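3.2 Fastener inventory and sampling

Small threaded fasteners account for a large share of the parts held in repair workshops, yet few studies have looked at how they are stored and reissued. Most earlier work has been concerned with the strength of the joint in service. The present study deals with an earlier stage, in which screws and bolts recovered from dismantled equipment are sorted, graded and either returned to stock or scrapped.

Records were obtained from two workshops, referred to here by their trading names, Hendix and Gunari. The Hendix records list 1,040 recovered fasteners and the Gunari records list 1,145. Both workshops grade by eye under a bench lamp and both use the same three classes: reissue, hold and scrap. Neither keeps a record of tightening torque. Fasteners longer than 100 mm were left out of the analysis, as the two workshops store these separately and under different rules.

A recovered fastener was entered as one of two types. Type A covers those set into a housing or cover, where the head lies at or below the surface and dirt tends to collect in the drive recess. Type B covers those holding a bracket or plate, where the head stands exposed and is more often marked by a slipped tool. The division is a coarse one – a few parts could be placed in either type – but it can be applied by a grader without measuring equipment.

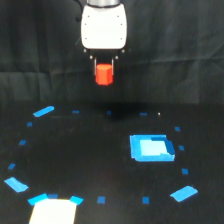
Figure 4. Screw holes in a white housing and silver bolts on the black bracket beneath it.

Grading was repeated by a second grader who had not seen the first result. Where the two disagreed, the fastener was placed in the lower of the two classes. This rule was applied to 391 fasteners across both workshops, most of them type A. Disagreement was most common between reissue and hold, and usually concerned wear in the drive recess. Thread damage gave rise to far fewer disputes, as both workshops run a matching nut along the thread before grading.

Plating colour was recorded but is not used in what follows. The Gunari records use the single word "bright" for several finishes, and it was not possible to separate these afterwards. Head form was kept as a variable, with the four categories given by Hrnčiar used without change. Fasteners with a missing or sheared head were entered as scrap and given no head form – they remain in the totals but not in the comparison by type in Section 3.3.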